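Kitchen, round two

September 21, 2016

Quick one, kettle's on and I've got to be out the door soon. Said in August I'd post when the kitchen was sorted. It isn't sorted. Posting anyway.

For those who missed it: moving from the Paten Street flat to the unit in Rellomdale. Smaller kitchen. A lot smaller. One and a half cupboards, if you count the one with the hot water system in it as the half, and a drawer that opens as far as the oven handle and stops. Bench you could cover with two tea towels. I stood in it with the keys in my hand and thought about my roasting pans and felt a bit ill.

But the light's good, and there's a lemon tree out the back. And it's walking distance to the shops so I can stop buying rice like there's a siege on.

So. The cull.

Saucepans first, that was easy. Kept the big one, the milk one and the frypan that's older than some of my coworkers. The rest went to Gullard, the op shop behind the servo, they were very nice about it. Lids without pots went in the scrap metal bin at the tip. Pots without lids I kept two of, don't ask.

Plastic containers were a massacre. Everything out on the floor, every lid tried on every tub, anything single by the end of the night was gone. I'd recommend doing this with a podcast on and not with a glass of wine, because I got sentimental about a takeaway container that had a good seal. It's coming with me. Holds exactly one serve of soup.

Then mugs. I'd rather not discuss the mugs. Still too many mugs.

Movers. I got two quotes. The first bloke said $678 without asking what floor I was on, then rang back to ask what floor I was on, then went quiet. Shabalala Removals said $668 and included the stairs, so obviously Shabalala. Ten bucks cheaper and they dropped off boxes, 16 of them, flat, with a roll of tape that has already vanished. I am forever losing tape. Found it in the fridge once. Haven't checked there yet this time, hang on.

Not in the fridge.

Boxes packed so far: books (too heavy, need to split them), linen, the good plates, winter stuff, one labelled MISC which I regret. MISC is where you put things when you've stopped making decisions. I know there's a whisk in it. I needed the whisk on the weekend and beat the eggs with a fork, fine, the omelette was flat but I've had worse.

What's worked, more or less, in case you're doing the same thing:

Do the back of the cupboard first. The front of the cupboard is the stuff you use, you already know you're keeping it. The back is where I found three jars of paprika, a fondue fork with no siblings, and birthday candles for what must be a very old person.

Write the room on the side of the box and not the top. They get stacked. I knew this. I wrote on the tops of the first lot anyway.

Wrap glasses in tea towels and save on paper. You have to move the tea towels regardless.

Food: eat it. I've been living on freezer archeology for weeks. Peas and a mystery curry, then the other mystery curry, which turned out to be bolognese. Tinned stuff can travel, flour can't (weevils, last move, never again). The spices I tipped into little jars and wrote the names on with a texta that rubs off, so that'll be a surprise for later.

What hasn't worked: asking people if they want things. Put up a list of stuff on the community page, free, pick up from Paten Street. Some 30 messages. Almost all of them asking about the one item I said was already taken. Somebody wanted to swap me a budgie cage for the slow cooker. Somebody else wanted the slow cooker delivered. I've still got the slow cooker. It weighs as much as a small dog and it'll be going to Gullard too if I can get it down to the car.

Also hasn't worked: the maybe pile. Everyone says don't have a maybe pile. I had one on the couch, then needed the couch, so it went on the bed, then I needed the bed. You see where it's going. It got moved so many times that I started to resent everything in it, and I suppose that's one way of deciding – by the third shift I was quite happy to part with the pasta machine. Bought in a burst of enthusiasm, used twice, hung noodles over the backs of chairs both times, found dried bits behind the heater till Christmas. Bye.

Measuring! Forgot about measuring. Went over to Rellomdale with the tape measure (other kind of tape, that one I can find) and the shelf above the sink is shallower than I thought. Dinner plates hang over the front. Side plates fit. Bowls fit if they don't have a wide rim. So the shelf is going to be bowls and bits, dinner plates in the actual cupboard, and saucepans under the bench with the cleaning stuff, which I don't love. Might put up a rail. I'm renting so it'd have to be one of those stick-on ones and I don't trust them, had one let go at 3 am with all the ladles on it and I thought I was being burgled by someone very clumsy.

There's no pantry either. There's a gap beside the fridge. Everyone I've shown the place to has looked at the gap and said ooh, you could get one of those skinny trolleys on wheels. Yes. I could. I've looked at them, they're all either flimsy or the price of a decent dinner out, so for now the gap is a gap.

The other thing is the order of it. Last time I packed the kitchen first because it was the biggest job, and then spent a week and a half eating toast off a magazine. This time kitchen's last except for the cull. Keeping out one plate, one bowl, a knife, a fork, the milk saucepan, kettle, teabags. And a bottle opener. The wine I'm meant to be finishing too, but I'm pacing myself.

Thing I did not expect to be hard: chopping boards. I own a stupid number. The plastic ones have all gone that furry way in the middle so they're out. There was a nice round one, split right down. Out. And I'm realising as I go through it all that the stuff I like is hardly ever the stuff that was expensive. The good knives were on special. The best bowl in the place was a couple of dollars from a fete.

To do before the weekend:
Ring the gas people
Redirect the mail, must must must
Split the book box
Find tape
Get whisk out of MISC
Return next door's cake tin – had it since Easter, mortifying
Slow cooker, stairs, somehow

Ok, last bit, the odds and ends. These are the things that don't have a natural home, don't stack, don't nest, and each one is going to need a yes or a no from me. Comments open if you've got opinions, particularly from anyone who's lived with a shelf that narrow.
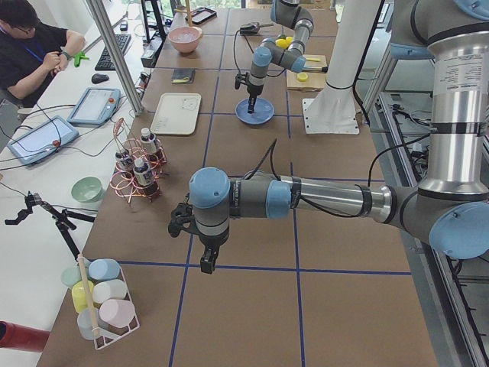
My shelf problem comes down to bowls, really, and whether I'm allowed two small colours or have to pick one. I keep going pink, then green, then pink. The pink one up the back is ceramic and the mint one's over on the left, and if I had to say right now I'd say mint, but ask me tomorrow. Blue plate's a yes. The wooden board's a yes, it's pale and plain and I can lean it against the tiles. The copper bottle rack is the argument. It's all loops, it'll take up half the bench, and it's only got three little bottles in it, so on paper it should go straight to Gullard. But I like it! It's the one thing there that isn't sensible. The white wire basket can earn its keep holding onions, or go in the gap by the fridge with something in it, potatoes maybe. The off-white tray I keep forgetting about, probably means no. Right, kettle boiled ages ago, I'm late, will fix typos tonite.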